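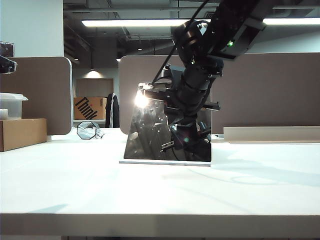 Glossy black panel standing upright on the table, with the arm in front of it.

Kirncombe Upright Memorial Plaque

The Kirncombe is a polished black granite plaque for a grave, a garden bed or a family plot. It comes with a matching base and stands without a frame. Most families order it for a cremation plot where a full headstone is not allowed or not wanted.

Lettering

The price includes a name, two dates and up to 191 characters of inscription, counting spaces. Extra characters are charged by the line. Letters are cut into the stone and can be left natural grey, painted white or finished in gold leaf. Gold looks best under cover. In full sun it usually needs redoing sooner than paint does.

We can cut service badges, religious symbols, a simple line drawing or a signature copied from a letter or card. Please send the clearest original you have. Accents and non-English alphabets are fine, but write them out exactly as they should appear. We cut what is on the signed proof.

Portraits

An oval ceramic portrait can be set into the upper part of the plaque. Colour and black and white are the same price. A head and shoulders photo works best, and we can take one person out of a group photo if the face is sharp. If you want to add a portrait later, tell us when you order and we will leave space for it.

Price

Plaque and base, inscription included: $2120
Ceramic portrait, gold leaf and extra lines: quoted with your proof
Second name on the same plaque: quoted with your proof

Delivery within Bresovia is included. Cemetery permit fees are not, and they vary a good deal. Ask the cemetery office for its size limits before you order, as we can't take back a plaque once the lettering has been started.

How long it takes

You will get a proof by email or post within 4 working days. Once it is signed and the deposit is paid, allow roughly 9 weeks for cutting and finishing. Orders placed after the end of September may run into the winter, when some cemeteries stop installing until the ground thaws. We can store a finished plaque until spring at no charge.

Installation

Our own crew installs at the Moldovan Road cemetery and at most churchyards in the district. Elsewhere we deliver to the cemetery office and their staff set the stone. For a home garden you will need a firm, level footing, and the base should be bedded in mortar. Plernico setting compound can be used in place of mortar on an existing concrete slab.

Care

Wash with clean water and a soft cloth. A little mild dish soap is fine. Don't use vinegar, bleach, wire brushes or a pressure washer. Bird droppings and sap should be soaked off, never scraped. Painted letters can be touched up at our workshop or at the graveside for a small charge.

To ask about a plaque or send in wording, write to Laurențiu Zamfir at the workshop or use the enquiry form. Visits to the showroom are by appointment.

Prices current as of July 6, 2024.

Contact us | © Kirncombe Memorials, Bresovia | Back to top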